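Robot Hands Lab - Handout 6: Two Grippers, One Block

Read this before you come in. It covers the comparison you will run in the simulator, and it replaces the March version, which had the wrong table height in it and made everybody's arm look drunk.

What we are comparing

The Olthorpe is a two-jaw gripper. It opens, it closes, and it has no further ambitions. The Wiriya is a multi-fingered hand with a thumb, and it can do a great many things, most of them when you didn't ask. Your job is to find out which one you would trust with a small block, and to say why in numbers.

Both run under the same controller, Naditus, with the same arm settings. Please leave the arm settings alone. Last term a group tuned the arm for one hand and then reported, with some pride, that this hand was better.

The task

Pick up the black block from the tabletop and put it down inside the tray, in any compartment. The mug stays where it is. It is there to be avoided, and a run in which the mug moves is a failed run even if the block ends up somewhere lovely.

Each run starts with the arm below the table's near edge and the hand open. A run ends when the block is at rest in the tray, when something has fallen off the table, or after 20 seconds of simulated time. That is simulated time. Your laptop may have its own opinion of how long a second lasts.

How many runs

Do 100 runs with each gripper in the fixed starting position, then 100 with each in the shuffled position, where the block is moved a little before every start. That makes 400 in total. Use the batch script and don't watch them all. Watch the first few of every batch, though, because a script will happily record a whole night of the arm punching the underside of the table.

What to write down

For each batch, report:
Success rate.
Median time to a firm grasp, counting successful runs only.
Number of regrasps. A regrasp is any time contact is lost and made again before the block leaves the table.
Mug contacts, however gentle.

Sort your failures by type as well. "It missed" is not a type. Missed short, missed long, pushed the block away, closed too early and dropped in transit are types. If you need a new one, name it and define it in a sentence.

Things that go wrong

Low approach. The hand has to clear the front of the slab before it comes down on the block. The default path cuts this very fine. Raise the first waypoint before you blame the fingers.

Thumb first. With the Wiriya, the thumb tends to arrive before its colleagues and shove the block toward the tray. A slower thumb helps. So does turning the wrist, but then say so in your report, as you have now changed two things.

Friction. The simulator's default is generous. A grasp that works only at the default has been given to you as a present. Repeat one batch at half the value and see what is left of your success rate.

Partitions. The tray is divided, and a block dropped from too high can clip a divider and bounce out. The two-jaw gripper suffers less here, mostly for lack of imagination.

Handing in

Two pages and your log files, in the Windirside course folder, by 10th May. Plots need axis labels. A screenshot of a successful grasp is not a result, however much you like it.

Starting position for the Wiriya batches, and after it the one note on this handout from last term's group: 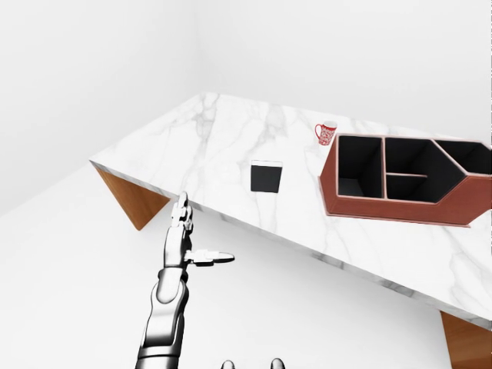 We lost most of our time to the wrist, so fix it at one angle and leave it there until all the batches are in. The two-jaw gripper won for us on the fixed start and we wrote half the report on the strength of that, then ran the shuffled one and had to write it again. Run the shuffled batch first.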